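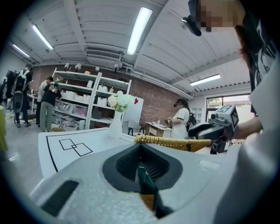

The inventory of the Waltthorpe house was to be finished by five, and the flowers had been entered wrong. The sheet gave them as cut stems, perishable, no value. They stood in a tall white vase near the back of the table, white blooms with green leaves, and they were artificial. I struck out perishable and wrote the correction above it in pencil. The rule at Dastau is that a correction must leave the error legible.

An estate clerk works in a fixed order. Furniture is entered first, then containers, then the contents of containers, then anything remaining. The table went down as item 2 of the room: white top, thin black border line, marked with two overlapping squares outlined in black, one set diagonally across the corner of the other. The form has a field for purpose. I left it blank. The previous clerk had written "game," and the clerk before that had written "do not move." Both entries were initialed and both were in order.

The shelving took longer. Open shelves do not count as containers, but the storage boxes on them do, and each box requires its own line. I opened them from the top down. The first held receipts for firewood, filed by winter. The second held keys on paper tags, and the tags gave the names of rooms: pantry, back stair, long room, room under the long room. I had the floor plan with me. It showed the pantry, the back stair and the long room.

I entered the keys as one lot. A key is described by its metal and its length, and the door it fits is a matter for the surveyor.

The woven basket on the lowest level held table linen, pressed and folded to the same width. I unfolded one cloth to measure it and found the squares again, stitched in black thread at the corner, the second laid across the first at the same angle as on the table. I unfolded another. The stitching was the same, although the cloth was older and had yellowed along the folds. I refolded both and wrote: linen, household, marked.

At the end of each room the clerk adds the estimates and compares the sum with the figure in the will. The figure for this room was 3,249. Mine came to almost that. The difference was the price of a vase of cut flowers, in season, from a good florist. I checked the addition and then I checked the date of the will, which had been signed in June.

The Panyasiri manual covers discrepancies in one paragraph. The clerk may revise an entry if the object has been misidentified, and may not revise it if the object has changed. I read the paragraph again at the table. Then I took hold of a leaf and bent it. It was cloth over wire and kept the bend.

I let the correction stand, signed the sheet and dated it 10th January. The key to the room under the long room I moved to a line of its own, iron, two inches, and I put it back in the box with its tag facing up. The Fornus van was already in the drive with its lamps on.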